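Student Project Report – Insurance Law Seminar
Late Notice in Home Contents Claims: Umovel Policy Wording
Rachid Radwan and Kenza Hamdy, Erkside

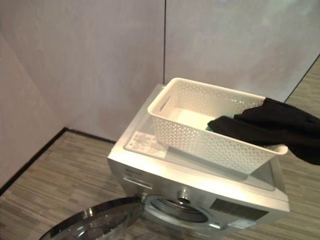 Fig. 1. Silver front-loading washing machine.

Our project studies one clause of the Umovel home contents policy. The clause says the insured must report a loss within 90 days. We wanted to know if a late report should always end the claim.

In March we read 44 decisions from the Chraibi collection. In most of them the insurer had to show that the delay caused it real harm – for example, that the damaged goods could no longer be inspected. A small group of decisions treated the time limit as strict, and we found their reasoning short.

Kenza compared the wording with the Nindance policy, where the limit is 165 days and a good reason for delay is accepted. We think this second text is more fair to the insured person.

Submitted 06/07/2024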